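News > Company > Press releases

STORADEO OPENS HOME DEMONSTRATION PROGRAM IN MIRNTHORPE

MIRNTHORPE, 25/10/2023 -- Storadeo today opened a program to record household tasks by hand for training its two-armed robot, Postel. People taking part work at home with a pair of hand-held grippers, one for each hand.
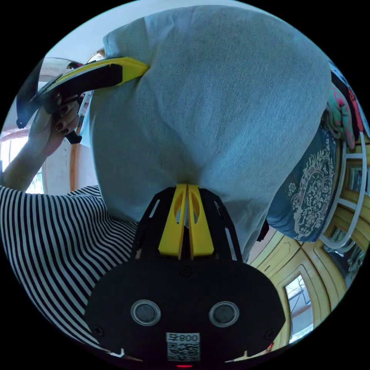

The first set of tasks covers soft goods such as clothing and cushions. Storadeo has 232 demonstrations on file from its trial phase and plans to add 40 homes by February.

"Fabric changes shape every time you touch it, so we want many people doing it their own way," said Ayman Jaber, head of data at Storadeo. "A person with a gripper in each hand can show that in an ordinary bedroom -- no robot has to be delivered."

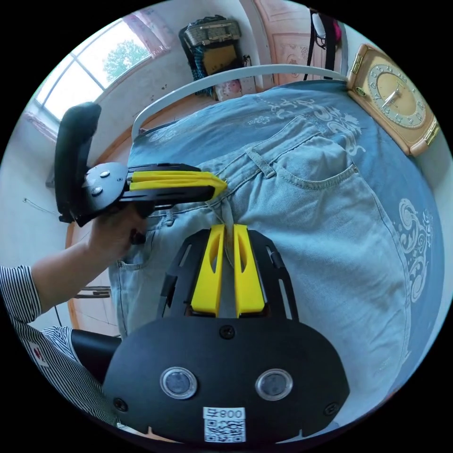
Each home keeps the grippers for 2 weeks. Participants are paid by the hour and can ask for any recording to be deleted. Morais, a repair and calibration firm, will service the equipment between homes.

Residents of Mirnthorpe can apply through the Storadeo website. Press inquiries should go to the company's media desk.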